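## 4. Planning the equipment budget

### 4.1 Where we started

When we first sat down to cost the demonstration stations at Isbridge, we did what I suspect most small groups do: we made a spreadsheet with one very large number at the top (the arms) and a scattering of small ones underneath, and then we spent all of our meetings arguing over the large one. It took Ilona Magyar, who had looked after purchasing for the teaching labs before she joined us, to point out that the small ones were the part we understood least. She was right, and much of this section is really an account of how we learned to take those lines seriously.

The project needed stations where a person could handle small objects by hand, with tracked controllers on the backs of the hands, so that the recorded movements could later be used to train a two-armed system. The arms themselves were on loan from our partner group at Lorkimow and sat outside our budget altogether. What we had to plan for was everything the demonstrator wears, touches, sits near or trips over, along with the spares for all of it. We had funding for 3 stations in the first round and hoped, rather cheerfully, to stretch it to more.

### 4.2 Dividing the costs

We ended up sorting the purchases by how often we expected to buy them again, which proved a good deal more useful than sorting by supplier. Durable items were the tables, the cabinets, the racks and the computers. Wearing items were the controllers, wrist mounts, straps, cables and power strips. Consumables were gloves, cleaning supplies and the task objects themselves - the trays, toys and containers that the demonstrators pick up and put down all day long. Figure 1 shows a demonstrator at work on one of the tray tasks, and we would encourage anyone drawing up a similar budget to look at it with a purchasing form in hand.

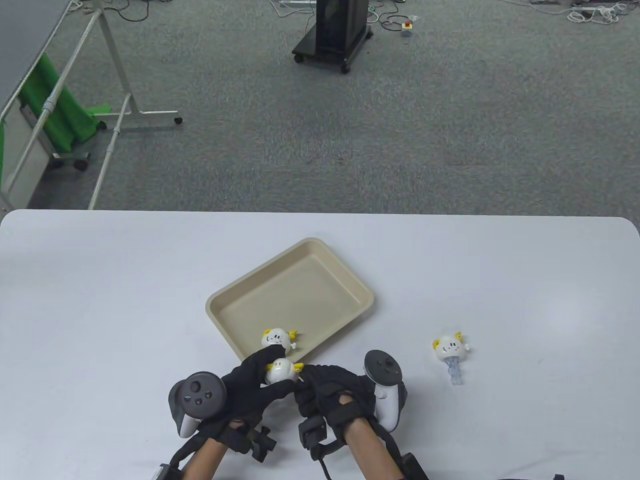 **Figure 1.** A tray task with small figurines. The demonstrator wears black fabric gloves, wrist mounts and a handheld VR controller strapped to the back of each hand.

The wearing items were where our first estimate went furthest astray. We had allowed one pair of wrist mounts for each station, on the cheerful assumption that a mount is a solid bit of kit and would see out the project. Lies Timmermans, who ran the sessions through the first winter, kept a paper log of every clip, strap and cable she replaced, and by February the log had persuaded all of us that a station with one set of mounts is a station that spends a fair part of its life waiting for the post. We now budget 2 full sets for each station and treat the second as part of the station's price, so that it can't be quietly trimmed when money gets tight.

Gloves were a happier story. Fabric gloves are inexpensive, and the only mistake we made was ordering a single size. Demonstrators with smaller hands found the fingertips bunching when they tried to pinch anything slim, and those with larger hands simply took the gloves off, so we had to repeat their sessions. An assortment of sizes costs the same per pair and we wish we had bought one at the outset. We also give each demonstrator their own pairs, labelled with initials, and this has done wonders for everybody's willingness to put them on.

### 4.3 Task objects

It may seem odd to devote a whole subsection to toys and trays, but they caused more discussion than anything else on the list. Đạt Mạch argued early on for buying task objects in multiples, all from the same batch, so that a lost or damaged piece could be swapped without changing the task. Iulian Gavrilă preferred a wide variety of single objects, which is kinder to the training data and, he would want me to add, a lot more fun to shop for. Both were sensible positions, and we settled on a mixed order: matched pieces for the tasks we meant to repeat over many weeks, and a rotating box of odds and ends for the rest. The first order came to 80 pieces.

Storage ought to be budgeted at the same time. Small objects wander - into pockets, under cabinets, home with somebody's kids - and a set of lidded bins with a written list inside each one paid for itself very quickly.

### 4.4 Floor, power and safety

Our second large omission was the room. The quote from Prarham covered furniture and delivery, and we read it as though it covered a working station, when of course it said nothing of power strips, cable covers or the hour an electrician spends frowning at your sockets. Emergency stops were in the plan from the beginning, I'm glad to say, but the lengths of cable needed to put them in a sensible spot were not. We added $497 per station for what Anikó Farkas christened the floor line, and it has been spent in full at every station so far.

We'd gently suggest measuring the room with the furniture marked out in tape before asking for quotes. Rolling cabinets and racks are a pleasure to rearrange, but the cables behind them have to be long enough to follow, and ours frequently were not. Bodnár, who supplied the second batch, were willing to cut to length once we could give them actual distances, and that order arrived with very little waste.

### 4.5 Timing

The revised budget was approved on January 9, 2019, and the wearing items were ordered straight away, ahead of the durable ones. This felt backwards to several of us. Tables arrive promptly, though, and wrist mounts made in small runs do not, and we had already had the experience of a handsome new table with nothing to strap to anybody's hands. Section 5 sets out the replacement schedule we have used since, together with the intervals drawn from the session logs.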